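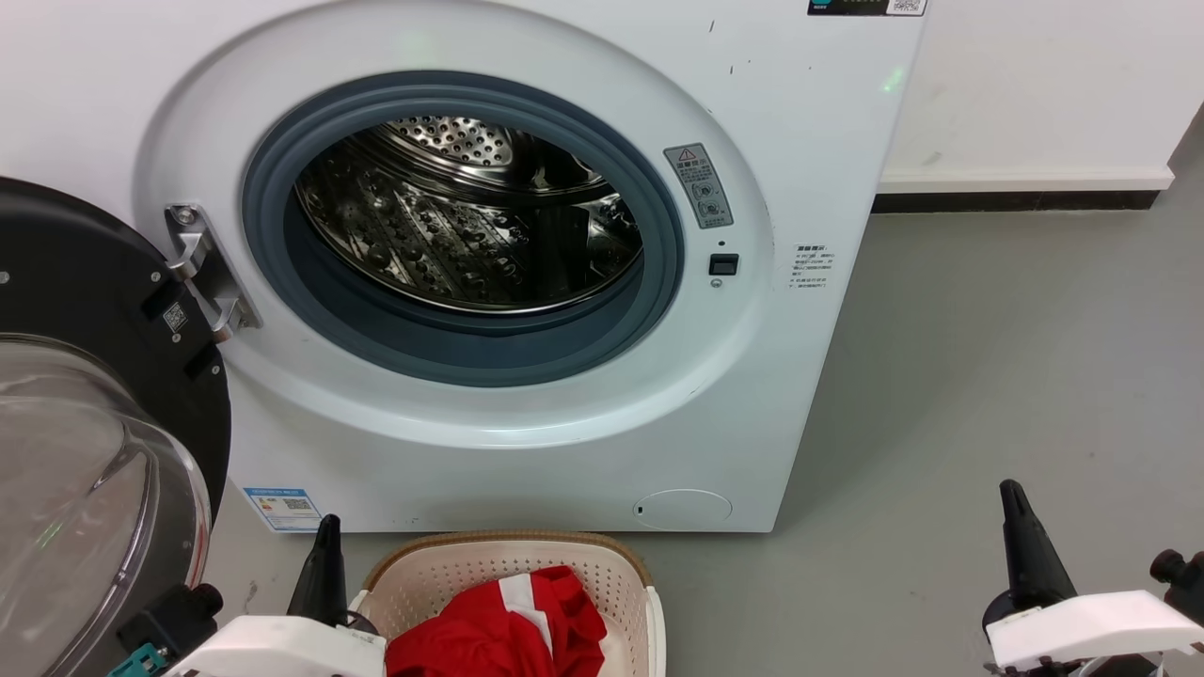
A front-loading washer with its steel drum in view.

Whiteley says he will stay in party, pending lunch

Nokstead: Council member Nigel Whiteley said on March 12, 2018, that he has no plans to leave the Nokstead Civic Party, a statement that came as news to colleagues who hadn't heard he was going.

Whiteley was passed over last month as the party's candidate for mayor. Delegates chose Lindalva Xavier by 799 votes to 711, and he has since described the result as "close" in four separate press releases. He has asked for a meeting with party chair Aparecida Macedo and said he would make no decision on his future before it takes place.

Macedo's office said she was traveling and would reply when she could. It did not say where she was traveling. She was seen Monday's agenda in hand at the Kuruc ward office, two blocks from Whiteley's.

Deputy chair Washington Andrade called talk of a split "premature, or possibly late." He noted that Whiteley also threatened to quit in November, over parking.

Xavier said she valued her rival's experience and hoped he would campaign for her in Kuruc, where the party won its council seat by 56 votes. Whiteley said he would consider it if asked properly.

The filing deadline for independent candidates is next week. Whiteley's staff confirmed that he has picked up the form.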